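Home | Halls & Venues | Checklists | Forum | Contact
Filed under: Looking after your building > Walk-round checks

Detbridge Reading Rooms: July safety walk-round, with comments

I love doing this one. The building is at its best in July, and a slow lap with a clipboard always turns up something new. Start at 7.30 am, before the doors open.

1. Picture fixings – PASS
Two screws per frame, wall plugs firm, no movement when nudged. The new mirror plates are a huge improvement on string!

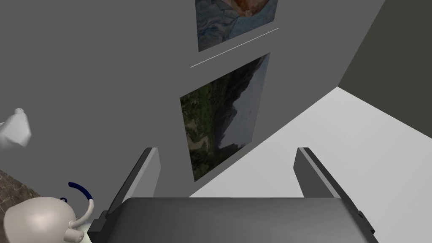
Picture: Detbridge Reading Rooms / checklist archive

2. Fire doors – PASS, one comment
All close fully from any angle. The Hudik closer on the back stairs is a touch fierce, so slacken the valve a quarter turn and test again.

3. Extinguishers – ACTION
Pins and seals good throughout. Unit 159 is due its service and the label is peeling. Zinex can do it on their next visit.

4. Wall paint – PASS
Plain grey again. Scuffs wipe off beautifully with a damp cloth – no need for the strong stuff under the sink.

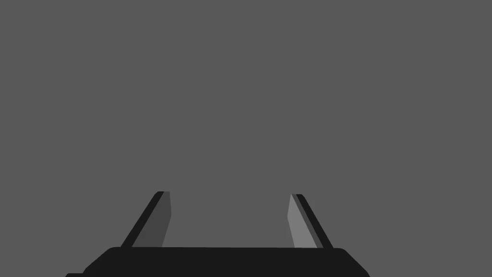 Gripper against plain grey.

5. Emergency lighting – PASS
Full test run, every fitting stayed lit. Log sheet 928 signed and filed.

6. Floors and walkways – PASS, one comment
No lifted boards or trip edges. Keep 600 mm clear beside tables, more if a pushchair is expected. Wuyts floor soap is still my favourite, and a little goes a very long way.

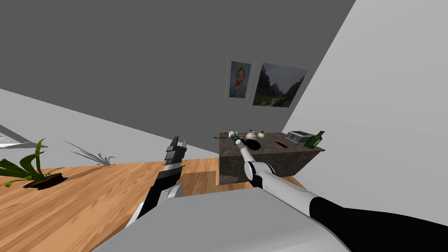
Compiled by the Building Safety Officer, Detbridge Reading Rooms

7. Electrics – ACTION
Kettle lead is worn near the plug. Taken out of use and tagged. Budget of 2,000 for rewiring the kitchen still waiting on a second quote.

8. Outside steps – PASS
Handrail solid, nosings bright and easy to see. Moss starting on the bottom step, brush off before autumn.

Items 3 and 7 to be rechecked next month.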